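I met her in the side hall at Wandeck, an hour before evening prayer, and the first thing she did was hand me a folding chair. She has led the women's retreat at Natell for 3 summers now, and she still sets up the room herself.

"I like to touch every chair," she told me. "I pray for whoever's going to sit in it. Then I forget and start moving them around again!"

I'd come to ask about the prayer book. It began as a stack of index cards passed around at supper, and by last May it had grown to 134 prayers, sent in by Baptists, Catholics, Quakers and a few women who wouldn't call themselves anything. They printed 500 copies at Ackroyd and have 306 left (she's fine with that – mostly).
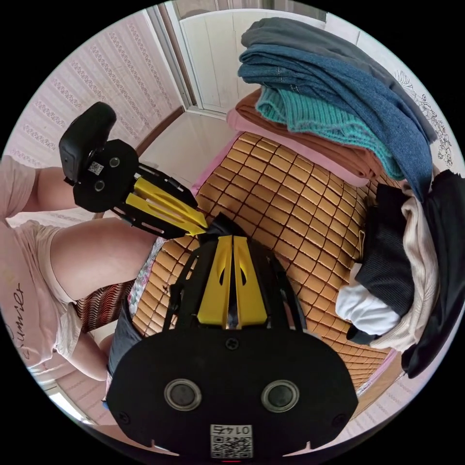

I asked her whether people from such different churches can really pray together, and she laughed at me a little. "We can't agree on when to stand up," she said. "So we sit." Nobody dresses up for it, either. A pale pink top and shorts will do, bare arms and all, and she told me she's had some of her best talks about God with women dressed just like that. I grew up with stockings and a scarf, so I needed a minute with this one.

What about the arguments? They have them, she said, and the one over the closing hymn at Kanura ran past midnight. "We sang both. It took forever, and I cried through the second one."

Then people started coming in, and she went off to find more chairs.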